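Gripper comparison: frequently asked questions

Which grippers are in the comparison?
Two: the Lestton two-finger gripper and the Briem. Both run on the same simulated arm with the same controller settings, so the scores can be set side by side.

Why do it in simulation first?
A bad grasp costs us a reset and no hardware. Fuseini Kpodo set up the room in June and we have kept the layout simple: one black arm, a wood floor, a few small blocks in different colors. 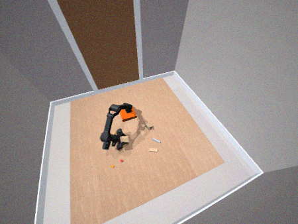

Page 5 of 17

Does the camera position matter?
Yes. The high view is good for checking reach and clutter. It is poor for judging finger contact, so use the closer view when you score a grasp.

How many trials make up a run?
A run is 30 trials per gripper. Abdul-Rahman Quaye goes over every dropped block before a run is accepted.

What counts as a successful grasp?
The block has to leave the table and stay between the fingers until the arm reaches the drop point. A tilted block still counts if it is held. A block pushed along the table does not.

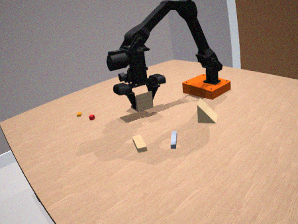
Two-finger gripper with a beige block; wedge, cream-yellow and light blue blocks on the table.

Can I use my own controller?
Yes, if it accepts joint targets. We have used Skukolis and Bitetti. With Bitetti, lower the closing speed before the first trial or the small cubes get knocked away.

Do the results carry over to a real arm?
Partly. The ranking of grippers usually holds up. Closing force does not, and you will need to tune it again.

Where are the settings files?
In the download folder, under run 33. Older runs use a different block size and should not be mixed in.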